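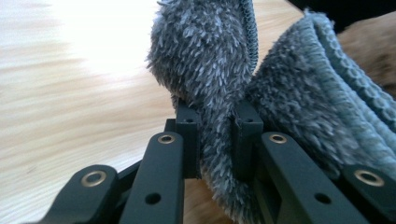
Farah Ismail
Moderator, Laundry & Linens
Posts: 309

Gray plush cloths: wash with the towels or keep separate?

I have a pile of these gray microfiber-type cloths with the light blue stitched edge. I've been washing them with the bath towels on warm and they come out full of lint. They used to pick up dust from the dining table in one pass, and now they push it around. Do you wash yours separately, and does the dryer matter?

mawar_m
Separately, always. Cotton sheds and the shaggy pile grabs it. I run mine on cool with half the usual detergent and hang them over the rack. No softener.

Aiman P.
I don't bother with a separate load. Mine go in with gym shirts and other synthetics. It's the cotton you want to avoid, so leave out the towels and you should be fine. Dryer on low, 13 minutes.

mawar_m
Gym shirts have their own problem - body oil. I wouldn't want that on a table.

Aiman P.
It's a washing machine. The oil goes down the drain.

Suryani Ong
Check the edging before you decide on the dryer. I had a pack of 2 from Brandmont and the pile held up, but the overlocking puckered after a few hot cycles and the corners went stiff. The cloth still worked. It just wouldn't fold flat in the drawer.

Farah Ismail
I fold mine in quarters so I'd notice that. Has anyone got lint out of one that's already full of it? Picking at it by hand takes forever.

nabila.osman
Soak in warm water with a little plain detergent, swish, rinse, then go over the pile with a soft brush while it's damp. Brush in one direction. It took me two rounds for the worst one. If it still drags after that, put it in the garage pile for wheels.

Suryani Ong
I'd skip the brush on the shaggy kind. It pulled loops out of the hem on mine.

nabila.osman
Stay off the hem, then. I only do the middle.

Farah Ismail
OK, soaking three tonight and leaving the towels out from now on. I'll try the brush on the oldest one first.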